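Rangement de la mallette à outils de l'atelier de Brallville. Je note ici l'ordre de remise en place, on me l'a demandé deux fois depuis novembre. 1/8

Mallette Plastadari, plastique noir, réf. interne 3696. Couvercle et bac moulés, un logement par outil. Aucun outil n'est interchangeable avec le logement voisin, même quand il donne l'impression d'y entrer. 2/8

Je commence par le couvercle, ouvert à plat vers l'arrière. Marteau, pince, mètre ruban. Il faut appuyer jusqu'au clic sur les deux extrémités du manche, sinon l'outil tombe dans le bac à la fermeture. 3/8 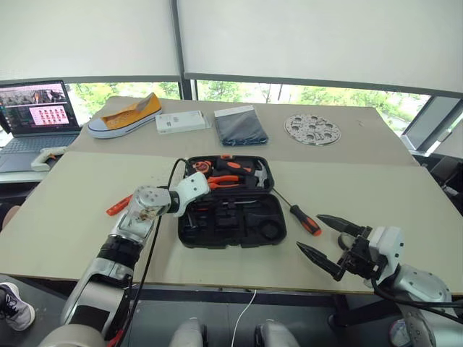
Couvercle garni, bac encore presque vide. Le tournevis attend à droite.

Ensuite le bac. Les compartiments ronds d'abord, puis les rectangulaires. Le tournevis passe en dernier : posé plus tôt, il gêne l'accès aux petits logements. 4/8

Embouts : 24 à l'achat chez Marinho, 16 aujourd'hui. Les manquants sont surtout des cruciformes. J'ai laissé leurs emplacements libres, pas de vis ni de chevilles dedans, merci. 5/8

Nettoyage avant rangement : chiffon sec sur les parties métalliques, chiffon à peine humide sur les poignées. Pas de solvant sur le revêtement orange, il devient collant en quelques semaines. Testé sur l'ancienne pince, à mes frais. 6/8

Si le couvercle force, ne pas insister sur les charnières. Rouvrir, vérifier le marteau en premier. Sur la Kanik que j'avais avant, une charnière a cassé de cette façon et la pièce ne se vend pas au détail. 7/8

Durée totale : 3 minutes, nettoyage non compris. Il me reste à étiqueter les compartiments ronds, je n'ai pas encore trouvé d'adhésif qui tienne sur ce plastique. Je prends les références si vous en avez. 8/8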